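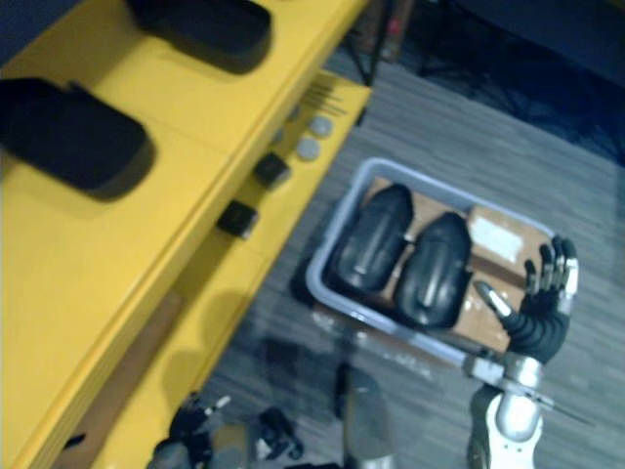
마카리오 메드라노는 선반 정리 기록에 물건 이름이 꼭 있어야 하느냐고, 모양하고 자리만 맞으면 저녁에 치우는 사람한테는 그걸로 충분하다고 했다. 절반은 받아들임. 그래서 이름 칸은 비워도 되고 모양 칸은 비우면 안 됨. 나머지 절반은 맨 아래 "미해결"에 있음.

Lavlow 선반 정리 기록
README 겸 데이터 카드
급하게 씀. 틀린 데 있으면 고치고 변경 메모에 한 줄.

무엇인가

노란 선반이랑 그 앞 바닥을 정리하면서 적은 기록. 표 파일 하나, 용어 파일 하나, 이 파일. 한 줄이 물건 하나 또는 한 묶음이다. 어디에 있었는지, 어떻게 생겼는지, 어디로 갔는지.
기록 143줄, 분류 22개, 칸 5개. 기간은 2월부터 3개월.
재고표 아님. 수량 맞추는 데 쓰면 안 맞는다. 묶음을 한 줄로 적었기 때문에 줄 수하고 물건 수가 다름.

왜 시작했나

Porthorpe에서 짐을 옮겨 온 뒤로 작은 것들이 자꾸 자리를 바꿨음. 큰 건 괜찮다. 큰 건 누가 봐도 어디 있는지 안다. 문제는 손톱만 한 것들. 가는 막대, 납작한 회색 원판, 검은 정육면체 같은 것. 월요일에 치워 놓으면 다음에 왔을 때 또 다른 통에 들어가 있고, 치운 사람은 제자리에 넣었다고 하고, 찾는 사람은 없어졌다고 함. 둘 다 맞는 말이었다. "제자리"가 사람마다 달랐을 뿐.
하켈리네 비야세뇨르가 종이에 먼저 적기 시작했고, 그 종이가 접히고 젖고 해서 표로 옮겼음. 종이 원본은 파란 파일철에 있음. 글씨 알아보기 힘든 줄은 옮길 때 하켈리네한테 직접 물어봄. 본인도 못 읽는 줄은 뺐다.

파일

선반기록.csv
용어.txt
README (이 글)

csv는 UTF-8. 엑셀에서 바로 열면 한글 깨질 수 있음, 가져오기로 열 것. 쉼표는 메모 칸 안에서는 쓰지 않기로 했는데 초반 줄 몇 개에 남아 있다. 따옴표로 감싸 놨으니 읽는 데는 문제 없음.

칸 설명

자리: 발견했을 때 자리. 윗단, 아랫단, 바닥, 통. 넷 중 하나만 쓴다. "아랫단 앞쪽"처럼 더 자세한 건 메모로.
모양: 필수. 색 먼저, 그 다음 형태. "회색 원판", "검은 정육면체", "가는 금속 막대 묶음". 용도 쓰지 말 것.
이름: 선택. 확실할 때만. 애매하면 비운다. 물음표 붙여서 쓰지 않기.
보낸 곳: 치운 뒤 자리. 그대로 뒀으면 "그대로".
메모: 자유. 짧게.

날짜 칸은 없다. 처음엔 있었는데 다들 안 적어서 지움. 줄 순서가 대충 시간 순서인데 믿지는 말 것. 한 번 정렬을 잘못 눌러서 가운데가 섞였음.

자리 이름

윗단은 넓은 쪽. 아랫단은 그 밑에 좁게 한 단 내려온 쪽. 같은 노란색이라 말로만 하면 헷갈린다. "노란 판 위" 이렇게 적은 줄이 초반에 꽤 있었고 전부 다시 물어보고 고쳤음. 못 고친 건 자리 칸이 비어 있다.
바닥은 줄무늬 회색 카펫. 카펫 위에 있으면 전부 바닥. 선반 밑쪽 근처든 한가운데든 똑같이 바닥.
통은 얕은 연회색 플라스틱 통. 다른 통도 집에 많지만 이 기록에서 그냥 "통"이라고 하면 그거다. 다른 통으로 보낸 경우는 보낸 곳 칸에 풀어서 적음. "부엌 서랍 통", "복도 높은 통" 하는 식.
통이 어디에 놓여 있든 통 안에 있으면 통. 통이 카펫 위에 있다고 바닥으로 적지 않음. 이것 때문에 에세키엘 세르반테스랑 한참 얘기했는데 이렇게 정했음. 끝.

분류

분류는 칸이 아니고 용어.txt에 따로 있음. 모양 칸에 쓰는 말이 22개 중 하나에 걸리게 돼 있다. 전부 여기 옮기진 않고 자주 나오는 것만.

막대류. 가늘고 긴 것. 흩어져 있어도 한 손에 집히면 한 묶음으로 적음. 따로 멀리 떨어진 하나는 따로 한 줄.
원판류. 납작하고 동그란 것. 동전처럼 생겼어도 동전이라고 확인 안 했으면 원판이다. 진짜 동전은 "동전"으로 따로 분류가 있음.
정육면체류. 작은 상자 모양 포함. 면이 조금 안 맞아도 여기. 뚜껑이 열리는 건 "작은 상자"로 뺌.
쿠션류. 검고 둥글둥글하고 푹신해 보이는 큰 것들. 윗단 자리를 제일 많이 먹음. 케이스인지 쿠션인지 모르면 그냥 쿠션류, 이름 칸은 비움.
끈류. 선이든 고무줄이든 끈이든.
종이류. 영수증, 쪽지, 포장지 조각. 버린 건 보낸 곳에 "버림".
조각류. 뭔가에서 떨어져 나온 것 같은 것. 뭐에서 떨어졌는지 알면 이름 칸에.
모름. 정말로 모를 때. 쓰라고 만든 분류니까 미안해하지 말고 쓸 것.

분류를 새로 만들고 싶으면 용어.txt 맨 밑에 먼저 써 놓고 파우스티노 토바르한테 말할 것. 말 안 하고 그냥 쓰면 나중에 합칠 때 두 배로 귀찮다.

정리하는 순서

기록이랑 같이 하는 순서. 꼭 이대로는 아니어도 되지만 적기 전에 옮기지는 말 것. 이거 하나만.

먼저 바닥. 카펫에 떨어진 거 훑고 적고 집는다. 줄무늬 때문에 가는 막대가 결 따라 누우면 진짜 안 보임. 서서 보지 말고 한 번은 쪼그려 앉아서 볼 것. 손바닥으로 쓸어 보는 것도 좋다.
그 다음 아랫단. 앞쪽에 늘어놓은 작은 것들부터. 위에서 내려다보면 안쪽이 윗단에 가려서, 안쪽은 몸을 낮춰야 나옴. 안쪽에 있던 건 메모에 "안쪽"이라고.
윗단은 마지막. 쿠션류 들어 보고 밑에 깔린 것 있으면 적기. 쿠션류 자체는 웬만하면 그대로 둔다.
통은 다 끝나고. 통에 넣을 때 섞지 말고 종류끼리 모아서 한쪽으로. 칸막이 없으니까 통을 기울이면 다 섞인다. 수평으로 들 것!!

저녁 9시 넘어서는 기록하지 않기로 함. 그 시간에 적은 줄들이 제일 엉망이었음. "검은거 작은거" 이런 거.

닦는 것

기록하고 상관없는데 다들 물어봐서 여기 씀. 노란 판은 마른 천. 얼룩 있으면 물 조금. 판하고 판이 만나는 이음새에 먼지 끼니까 솔로. 맨 밑에 갈색 나무 띠 쪽은 물걸레 대지 말 것. 카펫 청소기는 바닥 기록 끝난 다음에. 먼저 돌려서 원판 하나 빨려 들어간 적 있음. 먼지통에서 나왔다. 그 줄은 자리 칸이 비어 있고 메모에 "먼지통"으로 돼 있음.

적는 법, 잘 된 줄과 안 된 줄

잘 됨
아랫단, 가는 금속 막대 묶음, (빈칸), 통, 비스듬히 놓여 있었음
아랫단, 회색 원판, (빈칸), 통, 비슷한 것 옆에 하나 더
아랫단, 검은 정육면체, (빈칸), 그대로, 윗면 반들거림
바닥, 흰 끈, 운동화 끈, 현관 서랍, 한 짝만

안 됨
선반, 부품, 부품, 제자리, (빈칸)
거기, 동그란거, 아까 그거, 통, 나중에 다시
아랫단, 중요한 것, (빈칸), 에세키엘 책상, 물어볼것

"제자리"는 금지어. 보낸 곳에 제자리라고 쓰면 아무것도 안 쓴 거랑 같음. "중요한 것"도 모양이 아님. 색하고 형태. 색이 애매하면 밝은지 어두운지만.
"작은"은 써도 되는데 혼자 쓰지 말 것. 여기 있는 건 거의 다 작다.

빠진 것, 이상한 것

2월 초반은 종이에서 옮긴 거라 메모가 거의 없음.
윗단 기록이 적다. 윗단이 깨끗해서가 아니고 쿠션류를 들추기 귀찮아서 다들 건너뛰었음. 윗단에 뭐가 적다고 결론 내면 안 됨.
같은 물건이 여러 번 나온다. 검은 정육면체는 특히 그럼. 서로 똑같이 생겨서 어느 게 어느 건지 구분 못 하고, 구분하려고 스티커 붙이자는 말도 나왔는데 안 붙임. 그래서 어떤 물건이 어디어디를 거쳤는지 따라가는 용도로는 못 씀.
사람마다 습관이 다르다. 하켈리네는 메모를 길게 쓰고 에세키엘은 아예 안 씀. 누가 적었는지 칸은 없지만 읽어 보면 티가 남.
회색이라고 적힌 것 중에 은색이 섞여 있을 것. 저녁 불 밑에서는 똑같아 보임. 나누려다 포기.
바닥 기록은 발에 밟힌 뒤에 발견한 게 많아서, 원래 떨어진 자리랑은 다를 수 있음.
빈칸하고 "없음"이 섞여 있었는데 전부 빈칸으로 통일했다. 혹시 남은 거 있으면 알려 주시길.

쓸 만한 데

어디에 뭐가 자주 굴러다니는지 보기. 통을 하나 더 살지 말지 정하기. 새로 온 사람한테 자리 이름 알려 주기. 모양만 보고 물건을 말로 적는 연습. 마지막 건 에우스타키오 사발라가 Mondemer 쪽 창고 정리할 때 써 봤다는데, 용어.txt만 가져가서 자기네 말로 고쳐 썼다고 함. 그렇게 써도 됨.

쓰면 안 되는 데

수량 확인. 분실 따지기. 누가 안 치웠나 찾기. 마지막 건 진짜로 하지 말 것, 그러면 다들 안 적는다.
다른 집이나 다른 선반에 그대로 대입하는 것도 별로. 단이 다르고 통이 다르면 자리 칸부터 안 맞음.

자주 나온 질문

두 개가 붙어 있으면 한 줄인가. 같은 종류면 한 줄 써도 되고 두 줄 써도 됨. 대신 한 줄로 쓸 거면 메모에 적어 두기.
통 안에 원래 있던 건 적나. 꺼냈으면 적고 안 꺼냈으면 안 적음.
먼지 뭉치는. 안 적음. 장난으로 적힌 줄 하나는 지웠다.
영어로 써도 되나. 용어는 한글로 통일. 이름 칸은 상관없음.
누가 쓰고 있는 중인 물건은. 건드리지 말고 자리하고 모양만, 보낸 곳은 그대로.
모양이 중간이면. 막대인지 조각인지 하는 것들. 길이가 확실히 길면 막대. 아니면 조각. 고민 오래 하지 말 것.
고친 줄은 표시하나. 메모 끝에 "고침". 뭘 고쳤는지까지는 안 써도 됨.

고치고 싶을 때

csv 직접 고쳐도 된다. 정렬 버튼만 누르지 말 것. 고치기 전에 복사본 하나 만들어서 Becerra 폴더에. 폴더 이름은 예전 이름 그대로라 이상해 보여도 맞음.
여러 줄 한꺼번에 바꿀 때는 파우스티노한테 먼저. 지난번에 "판"을 전부 바꾸기로 돌렸다가 "원판"까지 다 바뀌어서 복구하느라 저녁 다 감.
지우는 건 웬만하면 하지 말고 메모에 "중복"이라고만 적어 두면 나중에 한번에 봄.

변경 메모

처음 옮김. 종이에서.
날짜 칸 삭제.
자리 칸을 넷으로 줄임. 그 전에는 다들 마음대로 썼음.
쿠션류 만듬. 그 전에는 "큰것"이었음.
동전하고 원판 나눔.
가운데 줄 순서 섞임, 복구 안 됨.
"제자리" 전부 찾아서 다시 물어봄. 답 못 받은 줄은 보낸 곳이 비어 있음.
저녁 시간 규칙 추가.

미해결

이름 칸을 아예 없앨지. 마카리오는 없애자, 하켈리네는 운동화 끈처럼 뻔한 건 이름이 있어야 빨리 찾는다. 일단 둔다.
아랫단을 앞쪽 안쪽으로 나눌지. 나누면 초반 줄을 다 다시 봐야 해서 아무도 안 하고 싶어 함.
통에 칸막이 넣을지. 골판지로 만들어 보자는 얘기까지 나옴. 누가 만들지는 안 정함.
원판 분류 안에서 크기를 나눌지. 자로 재자는 건 반대가 많았음.
용어.txt 맨 밑에 주인 없는 말이 좀 쌓여 있음. "납작이" 쓴 사람 연락 바람. 원판류인지 종이류인지 몰라서 못 합치고 있음.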